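2018-11-13

Enamel bench, second go at the Cleretti opaque blues on copper. The supplier sheet says they fire clean straight from the jar with no washing. I don't believe it. Weighed out two lots of the mid blue, washed one until the water ran clear, left the other as it came. Same copper blanks, same counter enamel, same kiln shelf.
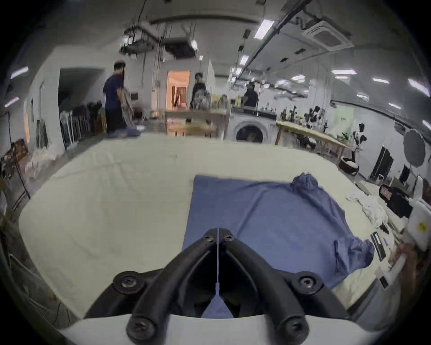 Fired both lots at 1,330 F for 2 minutes. The washed lot came out smooth. The unwashed lot has pinholes along one side, though I may have sifted it thin there, so I'm not blaming the powder yet. Color is a bigger worry. The jar label promises a bright cobalt and I got something much closer to the slate blue of the cloth spread on the white table, grayish and a bit flat. Fine for the Oltancombe brooches, wrong for the earrings.

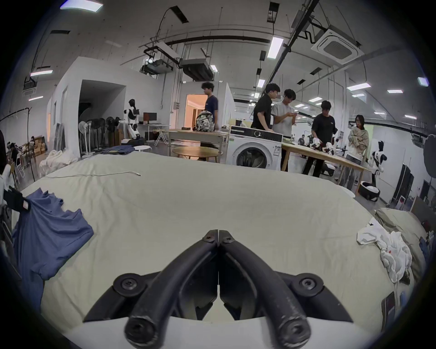

Would a second coat bring the color up?
Probably a little, but it also adds weight and a thicker edge that chips when the bezel is pushed over. I'd sooner try a white ground first.

The Astard kiln still reads high. Cones in July disagreed with the display and I haven't checked it since, so treat the firing figure above as what the dial said and nothing more. Pilkington swear their replacement thermocouple cures this.
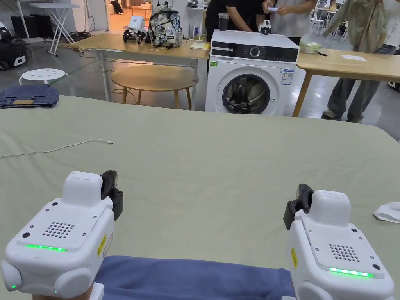

They said the same of the last one. Before paying for another I want 8 test tiles across the shelf, all from one washed batch, front to back. If the back row is darker, it's the door seal again.

Still to do: white ground tiles, pickle is weak, order more 18 gauge.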